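4.2 Contact segmentation for cinched and soft packages

The planner described in Section 3 assumes that every grasp in a demonstration can be reduced to three labelled events: approach, closure and release. For rigid items such as mugs and jars this assumption holds well, and the events can be read from the jaw width alone. For soft packages it does not. A bag of dry food gives way under the pads for a long period before the load is carried, and a simple threshold on jaw width places the closure event too early. The Prurix labelling tool therefore combines jaw width with a visual estimate of the contact region, computed from the wrist view at 30 frames per second.

The kitchen sequences used in this section come from the household part of the Plinditz collection. They were chosen for the high share of wrapped goods that are tied or banded in the middle or near the top. An elastic around the neck of a package changes its outline sharply and gives the segmentation network a strong local edge, which earlier versions of the tool took to be the boundary of the object.
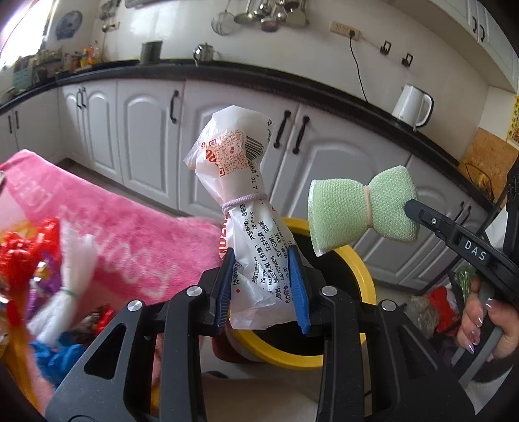

Two changes were made to correct this fault. First, the contact region is now grown outward from the inner faces of the two finger pads, whose colour and position in the wrist view are known in advance. Growth stops only where both the colour and the estimated surface direction change, so that a narrow band of a different colour is treated as part of the package. Secondly, printed matter on the wrapper is given a low weight. Barcodes and dense text produce many small edges, and in the Giáp baseline these split a single package into as many as five separate regions.

The second hand-held device presents a further difficulty. When it enters the view of the first, its jaw may be confused with the jaw under observation. The tool resolves the matter by holding a fixed mask for the near gripper and by passing any other gripper to the scene model, where it is marked as a moving obstacle and left out of the contact estimate.

Figure 5. Wrist views from the kitchen sequences. First view: a white plastic-wrapped package held between the finger pads, with an elastic near its top. Second view: open jaws on either side of a crumpled blue bundle on a plush blanket.

Closure is recorded once the contact region has remained stable on both pads for 500 milliseconds. Where only one pad shows stable contact, the event is stored as a touch and the planner is not permitted to begin a lift from it.

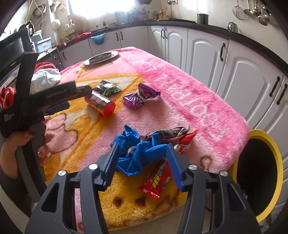 Patterned and deep-pile surfaces remain the weakest case. Cartoon prints on a blanket are at times accepted as small objects, and the pile hides the lower edge of flat packets — in particular those lying beneath another item. The Fodel depth filter removes most of the false objects but does not recover the hidden edges. Overlapping items are for this reason passed to the planner as one group, with the uppermost item marked as the only valid target until the view has been refreshed.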